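Nazma Marikar told me over a pot of tea that I should stop calling my drawings "bits". I'd said I was taking some bits to the market in Ratwood, and she put her cup down and asked me what a plumber would say. He wouldn't say he was off to do some bits. He'd say he was fitting a bathroom, and then he'd tell you what it costs.

I've been chewing on that since February, and it's led me to an opinion I didn't used to have, so I may as well write it down. I think people who make art should put their prices up where everybody can see them. On the table, on the website, under the picture, wherever. Numbers, in ordinary digits. I think the whole "message me for price" business does us more harm than good, and I say that as someone who hid behind it for years.

My reasons for hiding were the usual ones, I suppose. If I didn't name a price then I couldn't be told it was too high. I could also look at the person asking, listen to how they asked, and knock a tenner off before they'd even had a chance to wince. I did this all the time! I once talked a very nice man down from a price he had already agreed to. He had his wallet out. I can still see his face, a bit puzzled, putting one of the notes back.

What I didn't think about was how it felt from the other side. I'm shy in shops. If there's no ticket on a jumper I'll put it back and walk off before I'll ask, and I've done exactly the same with other people's prints, including ones I really wanted. So why on earth did I expect strangers to be braver with me than I am with them?
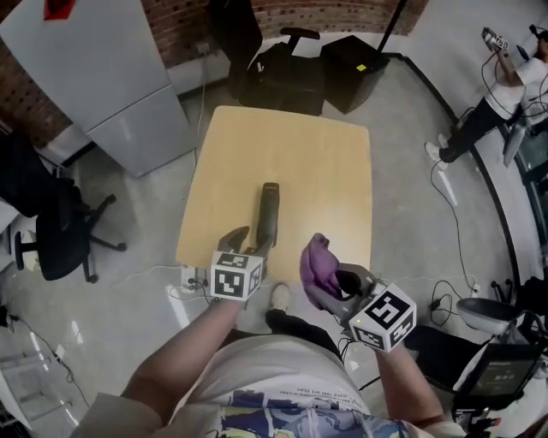
Anyway, I gave in and did it. I lettered little cards for the stall, and I put a price under everything in the online shop (I'm on Ritix, which is fine, a bit clunky, and they do let you hide the prices if you want, so I had to go through switching them all back on). The small ink drawings went up at 63 pounds. The prints I'd been letting go for whatever I could get away with went up at 55. I felt sick pressing save. I went and cleaned the oven.

Now, I'd love to tell you I sold the lot by teatime, but at the next market I sold two things. Two! The market before that I'd sold more than that, only cheaper and with a lot more talking. But when I sat down with my notebook that evening I'd come home with more money, and I wasn't worn out from haggling against myself. I'd had some lovely chats too, about paper mostly, and about somebody's dog.

There are decent arguments against me and I don't want to pretend otherwise. My friend Gazi paints big commissioned portraits and says a price list would be daft for him, as every job is different. Fair enough, though I do think he could say where he starts. Even a "from" would save him all those long emails with people who imagined a family of five in oils would cost the same as a haircut. He says he likes the emails. I don't believe him.

Then there's the one about mystery, that if you can see the price the magic goes. I've heard this from people at Kadoria, the gallery by the station, where they keep the list in a drawer and you have to ask the person at the desk to get it out. Maybe that works if your buyers are used to it. It doesn't work on me. I stand there wondering whether my shoes are letting me down, and then I go and look at the postcards, which do have prices on.

The objection I take most seriously is about other artists. If I put my number up and the stall next to mine is cheaper, aren't I just inviting people to compare? Well, yes. They were comparing already, though, and doing it with half the facts. And I've found it much easier to talk to the other stallholders about money now that mine's out in the open. One of them has put hers up a bit. I'm rather pleased about that, even if it's none of my doing.

I still wobble. Last month a woman picked up a drawing of a kettle, turned the card over as if there might be a better number on the back, and put it down again. Every bit of me wanted to shout "forty!" across the table. I ate a biscuit and let her go, and then I straightened the card.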